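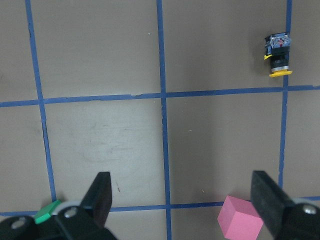 The Malville Center for Hands-On Learning maintains a set of shared work tables that are used throughout the year by classes, visiting groups and members of the public. Each table is prepared according to the same house method, adopted in February and known internally as the Vrettos layout, after the room in which it was first tried. The surface is divided into large squares with blue masking tape, so that any object placed on it can be referred to by its square and returned to the same position later. The tape is laid by hand and the lines are not perfectly straight. The edges fray a little with use, and the surface between them picks up gray scuff marks. The Center regards this as ordinary wear and replaces a strip only when it no longer holds or when its line can no longer be followed.

The sorting table stands in the Vrettos Room. It is looked after by Charmaine Naidoo, Coordinator of Shared Spaces, and is one of the Center's 73 tables, benches and storage units. Staff who are new to the building are asked to look through the relevant pages before their first session.

The sorting activity uses very few materials: colored cubes, an open bin and the taped grid. The cubes are green and pink, and they are placed at various points on the table before a session begins. Squares are preferred as starting positions, although a cube may also be set directly on a line where the session plan calls for it. A push button is kept on the table for certain activities and is stored with the cubes at the end of the day. 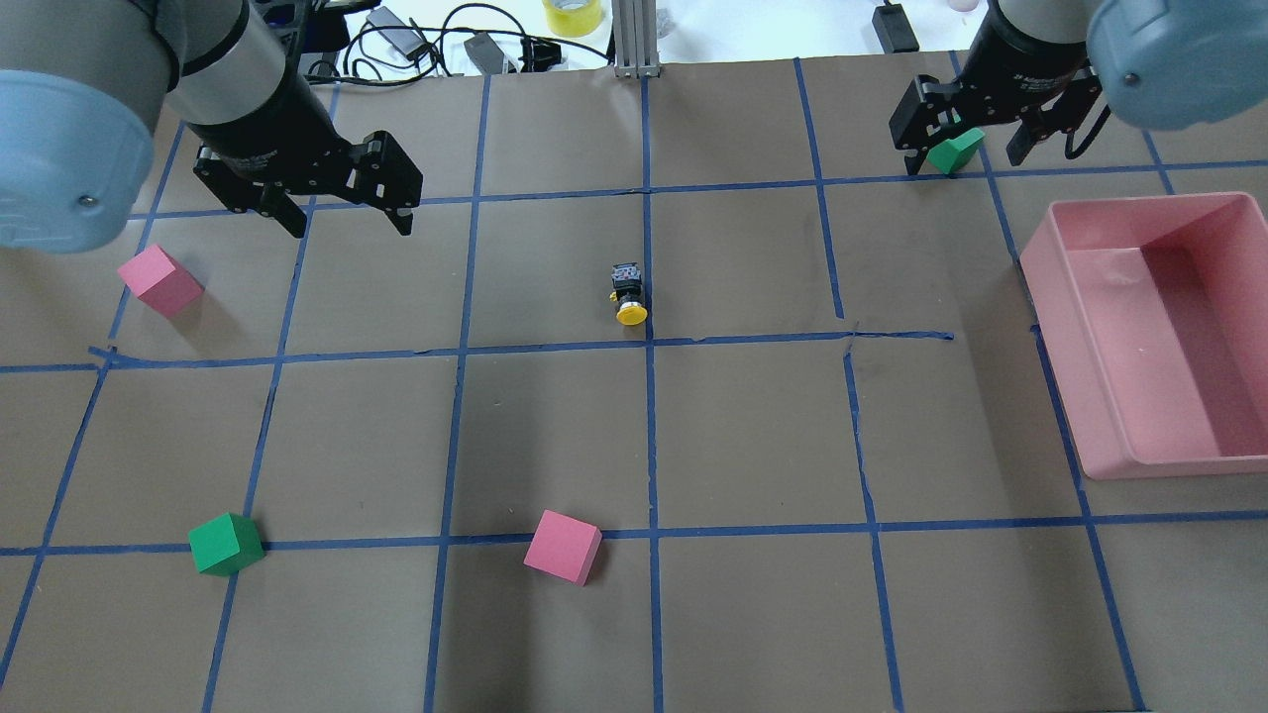 Green and pink cubes on the taped grid, with the push button near the center and the pink bin at right.

Tables in the Vrettos Room are covered with brown paper before the tape is applied. The paper is ordered from Lorkard in rolls of 300 feet and is cut to the full length of the table, with no joins in the working area. Blue tape shows up clearly against it, as do the cubes. Each sheet is marked on the underside with the table number. A sheet that has torn, or that no longer lies flat, is removed together with its tape and recorded in the room log.

The bin has sloped walls and a flat floor, and it may be placed on any part of the grid. For most sessions it stands toward the center or the right side of the table. Its position is written on the session card – by row and column – together with the starting squares of the cubes. Groups are asked to leave the bin open and empty when they have finished.

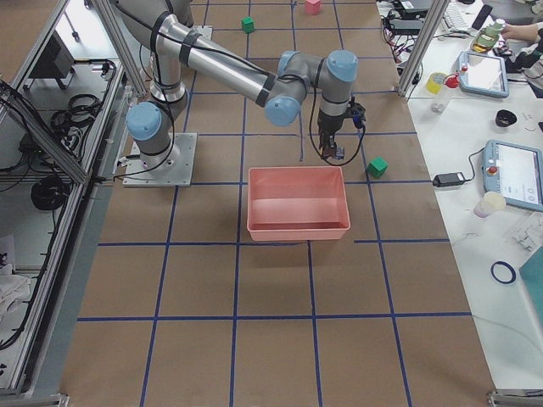 Session cards are kept in the Zendis cabinet beside the door. The current set contains 500 cards, arranged by level, and a printed index is available from the front desk. Cards should be returned to the correct drawer, and damaged cards should be handed in so that replacements can be printed. Requests for additional cubes or bins may be submitted to Ms. Naidoo in writing. The Vrettos Room record was last reviewed in October 2026.

Related galleries
Storage units in the Lorkard Annex
Drafting benches, second floor
The Malville reading corner
Zendis cabinets before and after refinishing
Sorting materials for younger groups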